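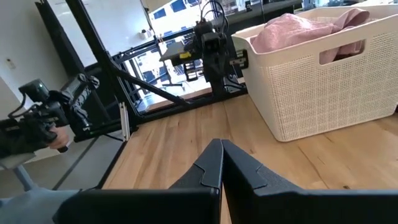

4.2 Where the towels wait

Anyone who has run a shared laundry knows the pile. It comes out of the dryer in one armful, gets dropped into the nearest basket, and then sits. We became very fond of this pile over the course of the study, and we think it deserves more attention than the household literature has given it. Most earlier work on towel folding begins with a flat towel on a clear surface and ends with a square one. The stretch before that, when the towel is still a lump in company with other lumps, is where our participants spent a surprising share of their effort.

The Otness diary set, which we draw on throughout this section, holds 3848 entries from 188 households. Each entry records one handling of one towel: where it was picked up, where it was put down, and whether it was folded in between. Diaries were kept through August, when towels turn over quickly and people are in and out of the house all day. Yasaman Jalali coded the full set by hand and then went back over 230 entries a second time with the labels hidden. Her two passes agreed on the resting place in nearly every case -- the few misses were mostly towels left on stair rails, which we had foolishly given no code of their own.

Three resting places cover most of the entries: inside a basket, over the rim of a basket, and over the corner of some flat surface. The second and third are easy to mistake for carelessness. We now read them as a kind of sorting. A towel hung over an edge has been separated from the heap, and it can be taken up again by one hand without digging. Several diary keepers described doing this on purpose, and one wrote that she "parks" the next towel before finishing the one she is on. We loved that word and have kept it.
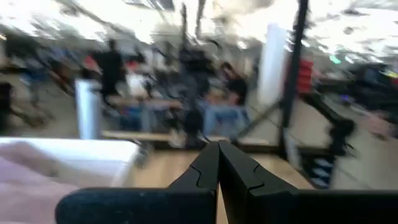 Figure 6. Mauve-pink fabric over the corner of a white surface, with the wider room beyond.

Parking depends on having an edge to park on. In the Clultlow homes, where the folding table was small and the basket stood on it, participants used the rim of the basket almost every time. In the Harasym homes, which had more open floor and more low furniture, corners did the job. Height seemed to matter less than we had guessed, and a free corner close to the body was used whether it was at the knee or at the waist.

We use cookies to remember your reading preferences. By continuing to browse this site you accept our cookie notice. Accept | Manage settings

The same habit showed up in busy rooms. Of the 60 diary keepers who folded with other people present, most parked more towels than those folding alone, and they went back to them sooner. Our best reading is that a parked towel holds your place when someone talks to you. This fits well with the Skernisano interviews, where people spoke of "leaving one out" so they would know where to start again.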